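Leave Room on the Workbench

Our town's repair room keeps a waiting list for its tables. Members pay a yearly fee, book a slot, and bring whatever is broken. Last month the managers proposed fitting more people in by cutting each table in half with a strip of tape. I think this is a mistake, and I'd like to say why before the vote.

The argument for the tape is easy to follow. There are 381 names on the list and 200 members with regular slots. A person fixing a radio, the managers say, doesn't need a whole table. Deepika Thampi, who drew up the plan, told members that most of the surface sits idle most of the time. She is right about that. I don't agree that idle surface is wasted.
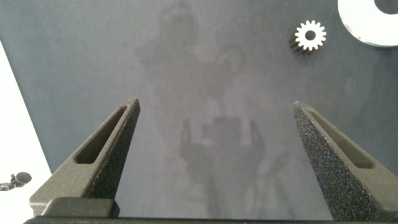
A small gear and a ring-shaped part on a dark tabletop.

Anyone who has taken apart a clock or a food mixer knows how the job spreads. The screws come out in an order, and you lay them down in that order so you can go back the same way. The cover goes to one side and the motor to the other. If you have to stack those things, you lose the order, and then you lose an evening. The open space is where you keep track of what you've done.

I learned this on a Drerna sewing machine that belonged to my aunt. I worked on it at home, on a kitchen counter, between the toaster and the sink. I had it apart twice and both times finished with a washer left over. In March I took it to the repair room, spread it over a full table, and put it back together with every part in place. I'm no better with my hands than I was before. 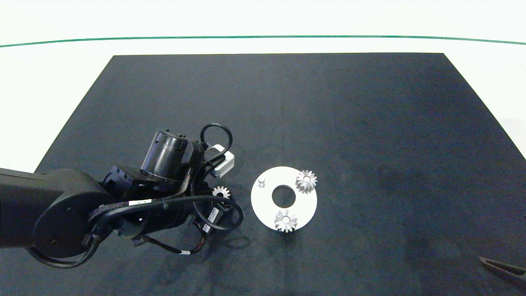

There is also the matter of elbows. A half table puts two strangers close enough to bump each other, and one of them may be soldering. Natsumi Amano ran a shared workshop in Tanabe for years and tried half tables there for a season. Her members began booking two slots side by side to get their space back, and the list grew longer.

The waiting list is a real problem, and I don't want to wave it away. I would open the room on Sunday mornings, when the building is already unlocked for the choir. I would also end the rule that lets a member hold the same slot all year whether or not they come — the sign-in book has plenty of blank lines. Both changes cost less than the $2,277 set aside for tape, lamps and new stools.

If the managers still want to try half tables, they should start with two of them and leave the others as they are. Members can vote on the plan at the desk until the end of the month.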